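**Ticket 2000 — pale fibres on black garment after wash**
Location: Orkitz laundry room, machine 2. Status: open
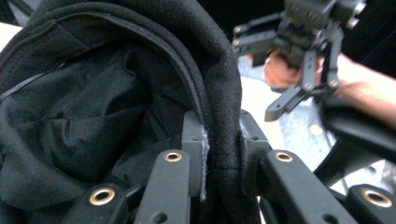

## Log

- 13:00 — Pale grey fibres reported along a thick folded edge. Fabric is black and slightly fuzzy. Could be lint or loose threads.
- 13:20 — Filter on machine 2 cleaned. Nearly full.
- 14:05 — Rinse only, no Zinuvis softener. Some fibres still there.

## Next

Dry flat, then go over the seams with a lint roller. Don't pull anything that's stitched in. Keep towels out of dark loads until this is closed.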